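Nunar planner: gallery from the December work

Posted by Najwa Atallah, December 29, 2024

In this gallery I collect material from our work on Nunar, the motion planner that we write at the Orovport lab. Nunar takes a goal pose and the joint limits of the arm, and it gives back a path with speeds for each joint. The perception part is separate and is called Britska. It sends the planner a simple model of the objects near the arm, made from boxes and cylinders.

Since March we have changed two important things. The first is the folded start pose. Before, every plan could begin from any position, and the search sometimes took long and chose strange turns of the elbow. Now the arm folds before each job, and the planner keeps 22 stored paths out of this pose. If one of them is free, it is used directly. If not, the full search starts with 128 samples and adds more only when it is necessary.

The second change is in the collision model. Thin and curved objects were a problem for us. A lamp with a flexible neck, for example, was first stored as one big box, and the planner refused many goals that a person would call easy. Mahlangu, our small tool for editing the models, can now divide such an object into up to 8 cylinders. The limit is set in the config file and I do not recommend a higher value — the check becomes slow and the path is almost the same.

Cables are still not in the model. We give the tool flange a larger safety distance and we keep the speed low near the floor.
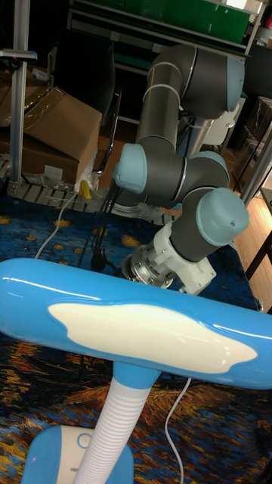
The arm in a folded pose, behind the blue and white desk lamp. The flange points down and to the left, toward the rug.

The next version of Nunar will write a log for each refused goal, with the name of the object that blocked it. More pictures will be added to this page when the log viewer is ready.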